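Fox came in through the cat door at night, Pikville

flurina_p
Last night I woke up because something was chewing in my kitchen. I thought it was Moya, my cat, but she was sitting on my bed with a very big tail. When I opened the kitchen door, a young fox looked at me from beside the food bowl. I screamed, it ran behind the stove, and it stayed there for nearly 100 minutes. Has anybody else in Pikville had this?

bherrero
Same thing in Nurnby in January. Open the back door, turn off the light and wait in another room. Please do not use a broom, as my brother did. He needed stitches.
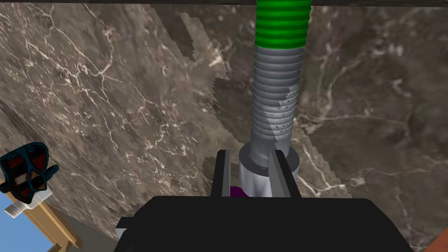 Green and grey threaded part in a gripper (render)

Lavanya K
I would call animal control every time. A fox that enters a house is sick.

bherrero
I do not agree. A young one is often only hungry, and it smells the cat food.

Lavanya K
Maybe so, but you cannot know this at night in your pajamas. My neighbor paid 495 dollars for the vet after her dog met one.

flurina_p
It left by itself before the sun came up. It also took one slipper. Now I have a chair in front of the cat door and Moya is angry with me.

kha_d
You can buy a door that reads the chip of the cat. Mine is a Brakier - a little loud, but no visitors until now.

flurina_p
Thank you, I will look at it. If somebody finds a blue slipper, it is mine.

356 shares | 643 comments

Related
Raccoon family found in Nurnby school attic
Goose stops traffic in Pikville
Is your cat door safe in winter?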